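Spent Sunday with the Brindden preprint on picking up ropes, leashes and cables from wrist-camera video alone. The headline is a big jump in grasp success on "unseen deformable objects." I have questions. Short thread.

1/ The claim: train on demonstrations filmed from the wrist, skip the overhead camera, and the policy learns where to close on a cord by itself. No depth, no model of the rope. Fine. I'd love that to be true.

2/ The evidence: 37 trials on cords the policy had never met. 24 successes. The baseline got fewer, but it was trained on an older set of demos, so you can't tell if the method helped or the data did. Linnea Strömberg asked this in July about the first draft. It's still not answered.

3/ My bigger worry is what "grasp the cord" means here. Real leashes have stuff on them. Tags, whipping, little rings. Those are high contrast, they sit near the end, and they don't bend much. A policy could learn "go to the busy bit" and never learn a thing about rope.
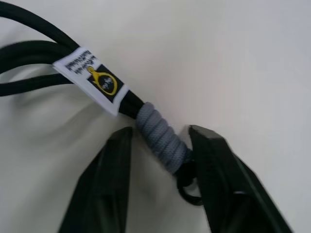
4/ So test it. Cover the tag. Move the wrap halfway down the leash. Swap in a bare cord with nothing on it. The paper has 5 bare-cord trials, tucked in the appendix, and 4 of them failed. That should be on page one.

5/ Also, plain white tabletop throughout. Black cord on white is about as kind as a background gets. I'd like to see the same cord on a dark rug before anyone writes "in the wild" in an abstract.

6/ Nuala Ó Riain's reply to me was that the wrist view blurs and loses half the cord anyway, so local cues are all you have. Fair point - but then say that. "We find the marked end of a leash" is a decent result. It's a smaller one.

7/ Credit where due: they released the failures along with the successes, and the grasp labels look careful. I've pulled the lot and I'm going to rerun the split with tagged and bare cords kept apart. If the gap closes I'll post that too.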